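Search reviews and guides... Go

Stulura hand-held grippers, two-piece set: a skeptical review

October. By Pendo Kioko

I run the purchasing side of a small robotics outfit, so my interest in hand-held grippers starts at the invoice. The pitch for the Stulura set goes like this: you skip the robot arm for now, hand a pair of grippers to a person, and let them do ordinary chores while the tools record. The arm gets bought later, when you know what you want from it. On paper that saves a great deal of money. I've read a lot of paper.

We paid $2,000 for the pair through Cullard, our usual reseller, and put them to work on table jobs in a regular apartment. Chopsticks, pens, spoons, a cutlery holder still to be unwrapped and filled. I picked small, thin objects on purpose. Any gripper can look good holding a tissue box.

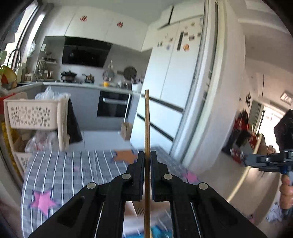
Can you budget for the grippers alone and leave the arm for next year?

You can, if your first year is only about collecting demonstrations. Put the arm in the plan as its own line anyway, get a written quote for it now, and check that its wrist mount fits the same jaws. A set of recordings made with one gripper shape loses a lot of its value if the arm you end up buying comes with another.

On to the hardware. The fingers are flat black plates on pivot pins, and the action is decent. Squeeze, they close; let go, they open. I was ready to complain about slop in the linkage and I still might after another few months, but so far the tips meet where they should. The handle is fine for my hand and a bit fat for our smallest operator. Stulura sells one size. For this money I'd expect two.

The pads are where I start to grumble. They are the part that touches everything, so they will wear, and a replacement set costs $41. The sales page calls them "long life" and gives no number of grips, hours or anything else I could put in a spreadsheet. I wrote to ask and got the same phrase back. Budget for spares from day one, and don't let anyone tell you they're included – ours weren't.
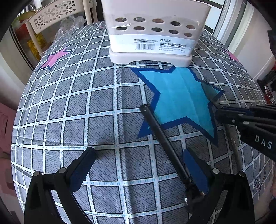
Then there's the software, which Stulura bills at $500 a year after the first. It does the syncing between left and right hand and exports your sessions. It works, mostly. What bothers me is that the export format is only documented for paying users, so if you drop the plan you keep your files and lose the manual. I asked Cullard if that could be negotiated. They said they'd look into it, which I have filed with the other things they are looking into.

I also got a quote for the Jevance set, the obvious rival. It costs more up front and has no yearly fee, and past the first few years it comes out cheaper. The catch is a long lead time and a carrying case you have to order separately. If your project has a hard start, Stulura wins by being in stock. If it doesn't, run the numbers over the whole life of the thing and see how you feel.
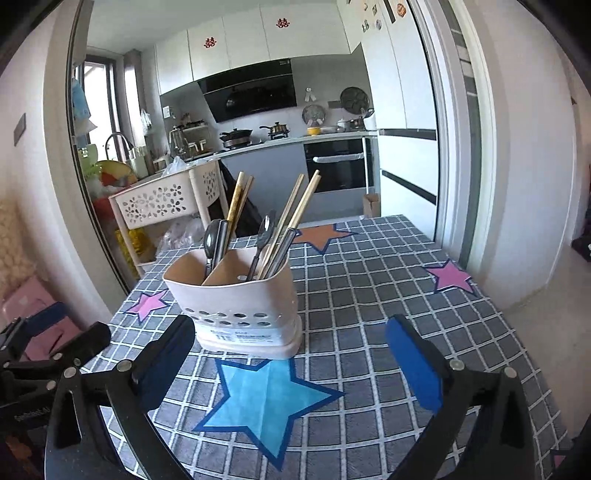
Labor is the line most plans get wrong. The tools are a one-time hit, but a trained operator, a place to work and the time spent resetting the table between takes go on every week. Props cost next to nothing by comparison. A two-compartment cutlery holder with a few chopsticks and spoons in it will keep a person busy for a good while, and it tests the grip on thin round things better than the foam blocks Stulura throws in. I would cut the accessories bundle from any order and spend the difference on hours.

Would I buy again? One set, yes, grudgingly. I wouldn't sign for a fleet until somebody shows me wear figures for those pads and lets me read the export manual before I pay.

Comments

mwakalinga_lab: Same experience with the pads at Mwakalinga. We put them under consumables and stopped arguing with finance.

tkr: Did you try the left and right on one long object, both hands at once? That's where ours drifts out of sync.

Pendo Kioko: Only a little. I'll do more of it before the renewal comes up.

oldshopguy: $41 for foam. Good grief.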